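### 3.2 Work surface and blocks

All sessions used the same surface, a large rectangular board of pale, maple-like wood laid on a blue perforated table. The grain runs lengthwise and shows a few seams between planks. We chose bare wood over a painted top after the pilot in March, when glare from the paint made block edges hard to mark. The blocks are toy blocks and were kept to the lower half of the board at the start of each trial (Figure 3).
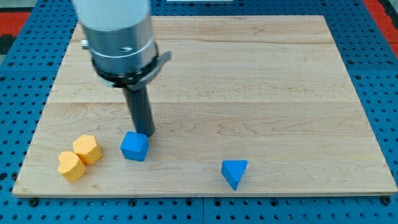 **Figure 3.** Board and blocks on the perforated table. The blue cube lies left of center.

Onishi objected to the wood at first, arguing that strong grain gives raters a ruler they should not have, and that two raters lining a block up with the same dark streak will agree more than they would on a plain top. We tested this on a subset of 115 layouts, scored once on the board and once on gray felt. Agreement fell slightly on the felt, by less than the spread between raters, and we kept the board.

In total 2882 layouts were scored by 7 raters. Kubo and Yoshida checked every layout on which raters differed by more than one block width. Layouts where a block had been placed over the edge of the board were dropped before scoring. The Dolten score sheet was used throughout, with the rotation column left blank for cubes.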